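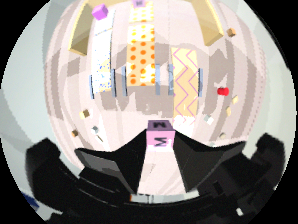
Progress report to the Penbridge Fund
Plurkska Village Library: reading rooms and local history collection
Prepared by Eglė Lūse, project coordinator
Date of report: 12/11/2022

1. Short overview

This report covers the period from July until now. In this time we opened the second reading room, continued the work on the local history collection, and began the home delivery of books to older readers. The first two parts of the work are going according to the plan. The home delivery started later than we wrote in the application, and I explain the reasons in section 4.

I want to thank the Fund for the patience with our change of budget lines in the summer. Your answer came quickly and it helped us to order the shelves before the price was raised again.

2. The second reading room

The room on the side of the yard was used for many years as storage for old school furniture. The furniture was given back to the school, the walls were painted, and the two windows that did not close were repaired. The floor was in better condition than we expected, so we only cleaned and oiled it. The money saved on the floor was moved to heating, as agreed with you.

The room is now open in the afternoons. It is used mostly by school students, who come after lessons and stay until the bus. This created a small problem in the beginning, because the older readers found it too loud. We then agreed that the front room stays quiet and the yard room is for talking and group work. There is a sign on each door. Since then I have received no complaints, only one request for a better lamp near the newspapers, and the lamp has been bought.

Still missing are the curtains. The first supplier sent the wrong length and we returned them. The new ones are ordered but the delivery date is not confirmed.

3. Local history collection

At the time of the application we had boxes of papers, photographs and letters which were given by families over many years and never put in order. We have now a list of 472 items. Each item has a number, a short description, and the name of the family who gave it, when the name is known. When it is not known we write "giver unknown" and leave space for correction.

Sipho Sibiya, who joined us for the summer from the archive course in Lumbao, prepared the form that we use for the descriptions. His form is simpler than the one I made before and it takes less time to fill in. He also wrote a guide of two pages, so that the work can continue in the same way now that he has returned to his studies. He still answers our questions by e-mail and we are grateful for this.

The largest part of the collection is letters, and the most difficult part is the handwriting. Some letters are in an old spelling that I read slowly. A second difficulty is that several families used the same first names in every generation, and it is not always clear if a letter belongs to the grandfather or to the grandson. We put a question mark in such cases and we do not guess.

We also received a folder about the village mill, including account books and a drawing of the water wheel. Among the papers there is a notebook about a horse called Demon, in which the miller wrote down every new shoe, every illness and every sale he refused. Visitors ask to see this notebook more often than anything else, so we made a paper copy of it for the reading room. The original stays in the closed cabinet.

4. Home delivery of books

We planned to begin in July. The person who agreed to drive moved to another town, and it took us until autumn to find a replacement. The delivery now goes out every second week on a fixed route. Readers choose books by telephone, or they ask us to choose for them.

The most requested are novels in large print, and here our stock is weak. Many of the readers have already finished what we own. I spoke with the library in Penbridge about an exchange of large print books and they agreed in principle. We still have to settle who pays for the transport.

5. Budget

Spending is within the approved total. The shelves and paint cost less than planned, and the heating cost more. We have some 400 euros left in the line for equipment, and I ask for your permission to use this amount for large print books. If the Fund prefers that it stays in the equipment line, we will buy a second book trolley.

The table with all payments and the copies of invoices are sent separately. One invoice, from the electrician, is still missing his signature. He promised to come and sign it, and I will send it after that.

6. Plan for the next period

We will finish the descriptions of the mill folder and begin with the school photographs.

We will hold 3 open afternoons, where families can look at the photographs and help us with names.

We will write down the agreement with Penbridge about the exchange of books.

We will hang the curtains in the yard room when they arrive.

7. Question to the Fund

In the contract it is written that the final report must include a survey of readers. Please let me know if you have your own form for this survey, or if we may prepare one ourselves. Many of our older readers prefer to answer by telephone, and I would like to know if answers written down by our staff are accepted.

With respect,
Eglė Lūse
Plurkska Village Library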